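**Irnent, February** — Maeng, the small firm that rescues old metal enclosures from sheds, lofts and the backs of other people's vans, has opened its Irnent workshop to the public. Visitors may bring a box, borrow a bench and leave with the same box, somewhat improved.

The firm has 2,363 enclosures on its shelves, all of them grey or thinking about it.

"People assume a metal box is a metal box," said founder Hwa-young Cha. "Then they spend an afternoon here and start having opinions about hinges. We can't be held responsible for that."

Sessions last 30 minutes and cover cleaning, touching up paint and deciding what on earth to keep in the thing. Workshop manager Yaroslav Fedoruk recommends fuses. His colleague Na-rae Byun recommends biscuits — the matter has not been settled.

Hammered finishes get a session to themselves, being popular, good at hiding dents and maddening to match. Coloured marks are left alone unless the owner asks.

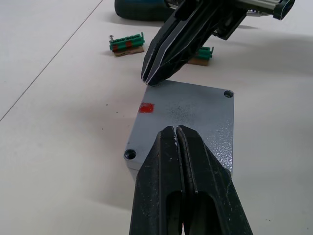
## Booking

Places are limited to seven per session. Under-16s need an adult, and adults need closed shoes. Boxes should arrive empty, a rule introduced after 19 jars of chutney.

Press enquiries: Gun-woo Sung, Maeng, Irnent.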